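**Wednesday, robotics club news**

So the simulation team has finally gone public! If you stopped by Sheehan Hall after last period you probably saw the crowd around the big monitor, and yes, that was us, and yes, we ate all the pretzels before most of you got there. Sorry. I'm writing this up for the club page while it's still fresh, so please forgive the rambling.

Quick catch-up for anyone who skipped the September meeting. We entered the Irnuno Challenge this year, the student contest where your team writes a program that makes a robot arm pick things up and put them where they belong. The first round is done completely in simulation, so no team gets a head start by having fancier hardware. That's great for us, because our hardware budget is what's left in the bake sale envelope. We have five people on the team and one decent graphics card between us, and it lives in a computer called Nella that sounds like a leaf blower when it gets going.

Finn Janssen wrote most of the grasping code. I did the scene setup (rooms, floors, lights, the stuff lying around) and a lot of complaining. Our advisor, Mr. Vlachopoulos, kept asking us "okay, but why did it work that time?" until we wanted to hide under the desks. It was a good question, though, and it's the reason we started keeping logs of every single run. We're up to 3,468 of them now. Finn has a spreadsheet with color coding and he will show it to you if you make eye contact.

The arm is a simulated Franka Emika, and I got to drop it into a room with a parquet floor, which I'm unreasonably proud of. The wood has a shine to it and everything. I spent an entire weekend on lighting and the shadows still come out jagged in places, so if anybody in the club knows rendering, come find me. I'll trade you cookies. 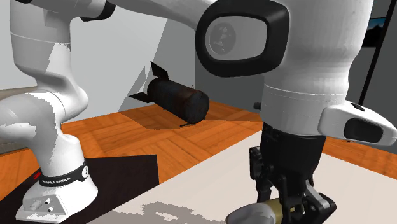
*Page last changed: Wednesday, 4:10 p.m.*

What the gripper has hold of is a cylinder with a brass-gold body and a pale rounded end. Round things are a pain. A block has nice flat sides that the fingers can close on, but with a cylinder you have to line up with the long axis or it squirts out sideways and rolls off to who knows where. Our early logs are full of that. Finn's fix was to have the arm come in slower and close the fingers a little at a time, and to check the angle again before it lifts. It costs us a few seconds per try and I argued against it for two weeks – I was wrong, okay, it's in writing now.

The bomb-shaped thing with the fins on the floor is one of the props. The arm's links are long, and the program has to think about where the elbow goes as well as where the fingers end up, so having bulky shapes in the room keeps us from getting lazy about it. I like the rusty look on that one a lot.

For the demo we did 10 tries in a row with people watching, which was terrifying. My hands were sweating and I wasn't even touching the keyboard! One of the ninth graders asked if the arm gets tired. Another one asked if she could join, and she's coming next week, so I'm calling the afternoon a win no matter what the judges say.

Next up is the write-up for the contest, four pages max with the logs attached. Mr. Vlachopoulos wants a draft from us before he'll sign the entry form. Finn has the methods part, I've got the scene part, and the conclusion belongs to whoever loses at cards. After that we start on Tosero, our name for the version that has to choose between several objects without being told which one to go for. It currently chooses badly.

We meet in the same room as always, right after last period. You don't need to know how to code, and we could really use someone who enjoys reading long logs. Bring a snack if you can. I promise there'll be pretzels left this time.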